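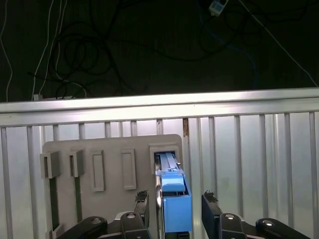 *Wrist view, blue block at the square frame on the gray board. Cables behind the rail.*

**rib_and_rail** wrote:

Posting this for the cable rule discussion. We're rewriting our cell rules at Rardale before the April review and I want opinions on two items.

1. No unsecured cable inside the reach of the arm, including behind the rail.
2. Drop the gripper force limit to the lowest setting that still holds the part, and write that setting on the job sheet.

Right now rule 1 says "keep cables tidy." That means something different to each shift.

---

**ojala_tech** wrote:

Rule 1 is fine for the black ones looped along the back. I would not clip everything down tight. We did that on the Ojala line and broke a connector because there was no slack left for the base. Write a slack length into the rule.

---

**deadband834** wrote:

Disagree. Slack is what gets snagged. Put it in a carrier or move it off the wall. Also there's a white plug sitting just above the rail in your picture. I'd fail that at inspection.

---

**rib_and_rail** wrote:

Fair on the plug. It's on the list. Second station view below for rule 3, which I left out of the first post: clearance between two arms over one job.
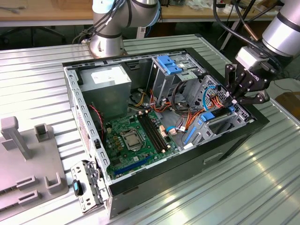

*Open tower on the ribbed table, gripper over the right drive bay.*

Draft says one arm moves at a time and the other parks at least 3 hand widths outside the case.

---

**lowpass_4** wrote:

"Hand widths" won't survive an audit. Give a number in inches and set it as a zone in the controller. Our Lorneo template has a blank for it. I'd also add a line about the power wires. You've got a bundle going across the board to the drive bays, and a finger can hook that on the way out.

---

**deadband834** wrote:

Agree with lowpass. One at a time is too strict though. Nearly every job we run needs one arm to hold and one to pull.

---

**rib_and_rail** wrote:

Holding still counts as parked in my draft, but I see it doesn't say that. Will reword. Inches it is.

---

**ojala_tech** wrote:

Still want the slack length in rule 1. Fastside has a bend radius table for their cable, start with that.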